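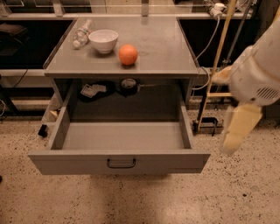

Grey cabinet, drawer allocation and shelf clear-out

Stitdale workshop, December 26, 2023

Cabinet came over from Skusthorpe in October and has had no fixed use. Grey metal, flat top with a slight raised lip, open shelf under the top, three drawers below. Stands on the terrazzo.

Drawer pulled fully open. Empty, flat floor, low back wall. Usable inside depth 469 mm, width 400 mm by tape measure. The Uretell trays are 200 mm wide, so two side by side with no clearance. Will not go in without bowing the side walls. Options: one tray plus loose items, or trim the tray flanges. Prefer one tray.

On top at the time: water bottle on its side, white bowl, orange. Bowl goes back to the kitchen. Top is to be kept clear once the drawers are labelled. A faint sheen across the finish, wipe with the mild cleaner, no solvent until the finish is known. 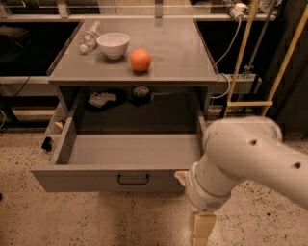

Entry by D. Prowse, workshop technician

Shelf under the top is still the catch-all. Dark cloth, crumpled, at the left, small white crinkled item on it (packet or paper, to be checked). Roll of tape to the right of it. Tape to the consumables rack. Cloth to wash.

Small block of light wood tucked against the side near the lower left corner. Leave it until the level has been checked with the drawers loaded.

Allocation, draft:
Top: hand tools, one Uretell tray
Middle: fasteners, Katene boxes
Bottom: cable and heavier stock

Weight low down, as the unit is on casters. Load limit per drawer unknown, no plate found. Ask Skusthorpe for the sheet.

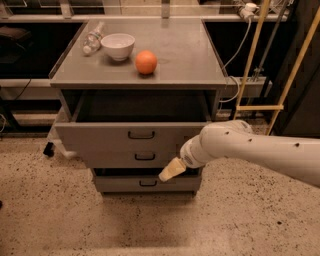 Notebook 4, p. 59

Drawer faces: three black bar handles, close to one vertical line. Labels to go left of each handle, same height on all three. Black on white, large type. Thin dark gap between middle and bottom drawers, compare it with the one above using feeler gauges before anything is adjusted.

To do: order labels, measure shelf height, recheck runners under load.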